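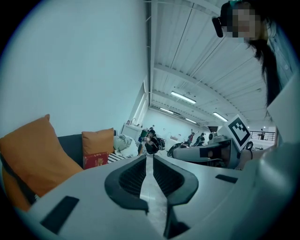

Lounge corner, October 15, 2020

Sofa again. Verena Steiner's plan is that if every loose thing in the lounge gets one place, the sofa stops being the place for all of them. I have heard this before, about the shelf at Turnton, and that shelf is still a heap.

State of it today: dark gray sofa against the white wall, two orange cushions, the striped one, and then the white and light gray stuff piled up on the seat. Verena calls it bedding. Bongani says pillows. If we can't agree what it is I don't see how we are going to label a bin for it. The red box with the gold printing was sitting there too, in front of the smaller orange cushion, and it isn't on anybody's list.

Usha wants 2 bins, one soft and one hard. Fine on paper. Krishnan bins are 71 cm long and I doubt the big orange cushion goes in without folding, and it doesn't like folding. To check with a tape before anyone orders. 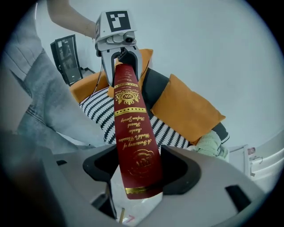 My own worry is the odd shapes. Bins suit square things, and half of what ends up in this room isn't square. The dark red tube with "A Treasury of World's Classics" on it in gold is a good case. It's long and slender, so it lies across the top of a bin and the lid stays up, or it stands in a corner and goes over. Hubert says put it with the books. It has Stefan Zweig's name on it, so all right, but our book shelf is the shallow one and I'm not convinced.

Quote from Sanbridge is 427 for the full set with lids. Too much for a trial. Asked Svenja for a price without lids.

Leave the heap alone until December and see if it grows. My bet is yes.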